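Salt-free water conditioner, does it do anything at all?

Posted by Dilek Dursun, 06/02/2019
Category: Plumbing and water

We moved into a house with hard water in the spring and I am trying to work out whether I'm being sold a box of nothing.

The house is 1,972 square feet, two bathrooms, city water, copper pipe as far as I can tell from the basement. The kettle gets a white crust in a week or so. The shower door is hopeless. The dishwasher leaves a film on glasses no matter which powder I buy, and I've bought most of them.

A salesman from Norow came by. I didn't call him, he said he was "already in the neighborhood," which in my experience is how a lot of expensive things begin. He did the trick where they put drops in a glass of your tap water and it goes cloudy, and then he looks sad at you. After that he showed me a unit called the Tirus. It's a small box with two wires that you wrap around the main pipe and plug into the wall. No salt, no plumbing, no drain line. The price for the box and "professional wrapping" was $1,142, good only if I signed that evening. When I said no he called somebody from his car and came back with $700. I have never trusted a price that can drop by over four hundred dollars between my front door and the curb.

What he claimed, from the notes I took while he talked:

It changes the "shape" of the calcium so it can't stick.
It removes old scale from the pipes in 90 days.
It cuts the water heating bill by a third.
Soap will lather better.
It also helps with dry skin, and with houseplants.

The last one is where I stopped writing. I asked him for a test done by anyone who wasn't Norow and he gave me a folder of letters from happy customers. One was signed "a chemist." I asked how I would measure whether it was working and he said I'd "feel the difference," and that the calcium would still show up on a test strip, that's normal, because it's still there but "inactive."

So before I write the whole category off: has anyone here had one of these for a year or more and measured anything? I don't mean felt. And if it's junk, is a regular salt softener worth the trouble in a house this size, or should I keep buying vinegar and live with it? My sister-in-law has a Gokton softener and loves it, but she loves everything she has paid for.

I'd rather not hear from anyone who sells these.

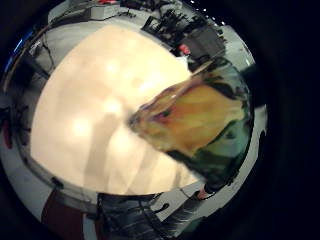

Jörg Hinrichs

I had a wire-wrap box on my main for two years. Not the Tirus, a different name, but the same idea, two coils and a green light. I'll tell you what I measured and you can decide.

First I tested hardness before and after. It was 19 grains per gallon on the day I put it in and 19 grains the next week. They warn you about this so you can't complain, and your salesman did the same. Fine. But look at what that does. The one number a homeowner can check at the sink for a few dollars is declared not to count, and everything else is a matter of feeling.

So I tried something they couldn't talk their way out of. I bought two cheap kettles, same model. One got filled from the kitchen tap, downstream of the box. The other got filled from the outside spigot, which on my house comes off the main ahead of where the wires were. Same amount of water, boiled the same number of times, for a month. Then I dried both and dissolved the crust out with vinegar and weighed them before and after on a kitchen scale. There was no difference that my scale could see. If anything the "treated" one looked worse, but I wouldn't swear to it in court.

Is that a laboratory? No. A kitchen scale is a crude thing and two kettles is a small sample. There are people who say these boxes do something inside a pipe and the effect wears off once the water sits or boils. Maybe so. I can't see inside my pipes. But my complaint was the kettle and the shower door, and for the kettle and the shower door it did zero.

As for the one-third off the heating bill, ask where that comes from. Scale on a heating element does cost you some efficiency and it kills elements early. But to save a third you'd have to be wasting a third, and then the box would have to take off all the old scale as well. Ask him what he'd put in writing. Mine had a money-back guarantee that turned out to require the original packaging and a plumber's statement.

One more thing on the words. "Softener" means it takes calcium and magnesium out, normally by swapping them for sodium. "Conditioner" can mean anything. There is a third type, a tank with beads in it, called template assisted crystallization, and I've seen some decent results claimed for that at keeping scale off hot surfaces. It still won't give you clean glasses. When a drop of water dries on your shower door, whatever minerals were in it stay on the door. No wire is going to change that.

Don't pay $700. Don't pay $70.

Comment from Alper Saraç

My Tirus works great, I noticed a difference the first day. Skin is softer and the coffee tastes better. I think people who say they don't work have installed them wrong or have the wrong kind of pipe. Worth every penny.

Comment from Jörg Hinrichs

What did you pay, and what did you measure? Coffee tasting better on day one is a strange result for something that's supposed to need 90 days.

Comment from Alper Saraç

I don't have to prove it to you, I'm just saying what happened in my house.

Loretta Esposito

I have a salt softener, I've had two of them, and I'm going to be the killjoy about those as well, as you sound close to swapping one salesman for another.

They work. If your test strip says 18 grains going in, it'll say 0 or 1 coming out, and that you can check yourself any afternoon you like. Film on glasses goes away, or mostly. Shower door still needs wiping but what's left wipes off with a wet rag. You'll use a lot less detergent, and if you don't cut back you'll get suds everywhere and etched glasses, so start with half.

Now the parts the brochure goes light on. You haul salt. In my house it's a 40-pound bag every three or four weeks, and I'm not getting any younger. It needs a drain and an outlet nearby. It dumps salty water every time it regenerates, and some towns restrict or ban that, so check yours before you buy anything. The water feels slippery and half of my visitors think they can't get the soap off. It adds some sodium, which matters if your doctor has you on a low-salt diet, and in that case leave the cold line at the kitchen sink unsoftened. Leave the outside spigots off too. No point watering a lawn with it.

Price. The in-home companies wanted $1,720 for mine, installed, and then started in on a monthly plan. I said no thank you, bought a plain metered unit at a home center, and had a plumber do the loop in a morning. It came to a good deal less. I don't know anything about Gokton in particular, but whatever the brand, ask these:

Is it metered (regenerates by gallons used) or on a timer? Timers waste salt.
What's the grain capacity at the low salt setting? They like to quote the high one.
Can any plumber service it, or only theirs?
Are the parts standard?

If they get vague on the third one, let them go.

And before any of this, get your own number. The drops-in-a-glass business only shows that there's something in the water, and there's something in everybody's water. Call your water company or look up their yearly report, it's free. Then dip a strip at your own tap. If you're under 7 grains or so, I'd buy vinegar and a squeegee and keep the money. Over 12 I'd think about a softener. In between it depends how much the shower door bothers you.

Nevzat Kaplan

Vinegar. Also citric acid powder is cheaper and doesn't stink. Don't use either one on marble.

Update from Dilek Dursun

Thank you, especially for the kettles. I did what Loretta said and got my own numbers. The water company's report for our side of town (we're off Kırmızıgül Road, which has its own well field, apparently) gives 16 grains. My strips from the hardware store put it between 14 and 18, and I'm bad at matching colors, so I'm calling that agreement.

I phoned Norow and asked for the one-third claim on company letterhead. The woman was very pleasant. She said the savings "vary by household." I asked if they could vary down to nothing and she said she would have someone call me. That was some time ago now.

I also asked my sister-in-law who services her Gokton. Only Gokton does. She hadn't known that was a choice. She pays them a yearly fee for a visit in August, and she couldn't tell me what they do on it.

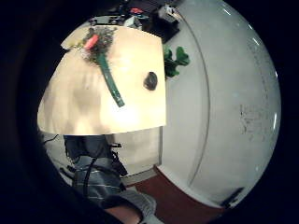 On the table: green handle, bristly end.

My plan for now is citric acid for the kettle and the shower heads, rinse aid turned up to the highest setting (it was on the lowest, the previous owners must have set it), and no decision on a softener before I've had a plumber look at whether there's a drain anywhere near the main. If there isn't, the cost of adding one may settle it.

I still don't quite believe the half-dose detergent thing, but I'm trying it even with hard water to see how much I've been pouring in for no reason. First two loads, no worse than before, which isn't saying much.

Comment from Loretta Esposito

Half dose is for softened water, hon. With 16 grains you want the full amount, probably more. Go back up before you gray your towels.

Comment from Dilek Dursun

Well, that explains the towels.

Comment from Jörg Hinrichs

Check the water heater while the plumber is there. Have him drain a few gallons off the bottom into a bucket and look at what comes out. If it's an electric tank, ask what the lower element looks like. You'll have a better idea of what the scale is costing you than anything in that folder of letters.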